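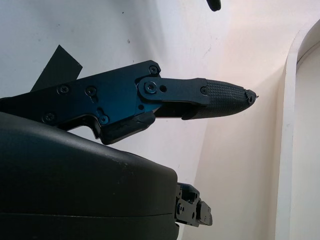
발표 원고는 통째로 외워야 하나요?
첫 문장 두 개와 마지막 문장만 외우고, 나머지는 순서만 기억하면 됩니다.

(인사하고, 물 한 모금. 마이크 켜졌는지 뒷줄에 물어보기)

안녕하세요, 왕다은입니다. 월요일 아침부터 와 주셔서 감사해요. 방금 그 질문이 제가 제일 많이 받는 질문이에요. 저도 처음엔 다 외웠거든요. 그랬다가 크게 망한 얘기부터 할게요.

1. 망한 얘기 (길어지지 말 것!)

첫 직장이 브라르닉이라는 작은 회사였는데요, 입사하고 얼마 안 돼서 사내 발표를 맡았어요. 청중이 200명쯤 됐고요. 원고를 조사 하나까지 외웠어요. 지하철에서도 외우고, 샤워하면서도 외우고, 엄마 앞에서도 한 번 했어요(엄마는 중간에 전화 받으러 나가셨고요). 그런데 단상에 올라갔더니 누가 문을 쾅 닫고 들어오는 거예요. 거기서 머리가 하얘졌어요. 다음 문장의 첫 단어가 생각이 안 나니까 그 뒤가 통째로 사라지더라고요. 결국 "그래서… 그래서…"만 네 번 하고 슬라이드를 그냥 읽었어요.

(여기서 웃으면 잠깐 기다리기. 안 웃으면 바로 다음으로)

문장을 줄줄이 꿰어서 외우면 하나 빠졌을 때 갈아탈 데가 없어요. 길을 아는 거랑 발걸음 수를 외우는 거랑 다르잖아요. 오늘은 길을 아는 쪽 얘기를 할 거예요.

2. 종이 한 장 만들기

저는 발표마다 A4를 반으로 접어서 한쪽 면만 써요. 거기에 꼭지를 최대 일곱 개까지 적습니다. 여덟 개가 되면 둘을 합치든지 하나를 버려요. 버리는 게 진짜 아깝죠, 알아요! 저도 어제 이 발표에서 목소리 얘기를 통째로 뺐어요. 궁금하신 분은 쉬는 시간에 오세요.

꼭지는 문장으로 안 쓰고 단어로 써요. "엄마 전화", "문 쾅", 이런 식으로요. 남이 보면 무슨 말인지 모르는데 저는 보자마자 이야기가 나와요. 글씨는 크게, 펜은 굵은 걸로. 연필로 썼다가 조명 밑에서 하나도 안 보인 적이 있어요.

(종이 들어서 보여 주기. 앞줄에 한 번 돌려도 됨)

3. 소리 내서 연습하기

눈으로 읽는 건 연습으로 안 쳐요. 저는 소리 내서 세 번 합니다. 첫 번째는 앉아서, 엉망으로. 두 번째는 서서 시간을 재면서. 세 번째는 중간부터 시작해요. 이 세 번째가 제일 재미있어요. 종이에서 아무 꼭지나 찍고 거기서 출발하는 거예요. 이게 되면 무대에서 끊겨도 다시 올라탈 수 있어요.

예전에 같이 일했던 스텔리오스 디미트리우 씨는 이걸 설거지하면서 하더라고요. 접시 하나에 꼭지 하나. 저는 해 봤는데 컵을 깼고요… 각자 맞는 걸로 하세요.

(시계 보기. 11분 넘었으면 4번은 짧게)

4. 첫 문장과 마지막 문장

이 부분은 외우세요, 토씨까지. 처음 몇 초는 누구나 떨려서 즉흥으로 말이 잘 안 나와요. 입이 알아서 움직이게 해 놓으면 그동안 숨이 돌아와요. 두 번째 문장까지 외우는 건, 첫 문장 끝나고 청중 얼굴이 보이기 시작하는 순간이 또 한 번 고비라서요.

마지막 문장도 마찬가지예요. 끝을 안 정해 두면 "네, 뭐, 이 정도로…" 하고 흐려지잖아요. 저 이거 진짜 많이 했어요. 지텔에서 강의할 때는 녹화본을 돌려 봤더니 "이상입니다"를 하고도 한참을 더 말하고 있더라고요. 얼굴이 화끈했습니다.

5. 끊겼을 때

끊기면 종이를 보세요. 당당하게요. 물을 마셔도 되고, "잠깐 볼게요" 하고 말해도 돼요. 말하는 사람한테는 침묵이 엄청 길게 느껴지는데, 듣는 사람은 그냥 필기할 틈이 생겼다고 생각하는 경우가 많아요. 죄송하다는 말은 한 번이면 충분해요. 저는 아예 안 하려고 노력 중인데 잘 안 되네요.

(일부러 멈추고 종이 보기. 속으로 다섯까지 세기. "방금 어떠셨어요?" 하고 물어보기)

6. 같이 해 보기

자, 옆 사람이랑 짝을 지어 주세요. 주제는 '내가 잘하는 요리'예요. 요리 안 하시는 분은 잘 시켜 먹는 메뉴로 하셔도 돼요! 종이에 단어 세 개만 적고, 한 사람이 2분씩 말해 봅니다. 듣는 분은 조언하지 마시고 고개만 끄덕여 주세요.

(돌아다니면서 듣기. 홀수면 내가 짝으로 들어가기. 타이머는 폰 말고 벽시계로)

끝나면 두세 분께 소감 부탁드리기. 손 드는 분 없으면 아까 크게 웃은 분께.

질문 예상
- 온라인 발표는? 종이를 카메라 바로 옆에 붙이라고 하기
- 외국어 발표는? 숫자랑 고유명사만 따로 소리 내서 연습
- 손은 어디에? 종이를 들고 있으면 해결됨

마지막 문장(외운 것): "오늘 집에 가시는 길에 단어 세 개만 적어 보세요. 감사합니다."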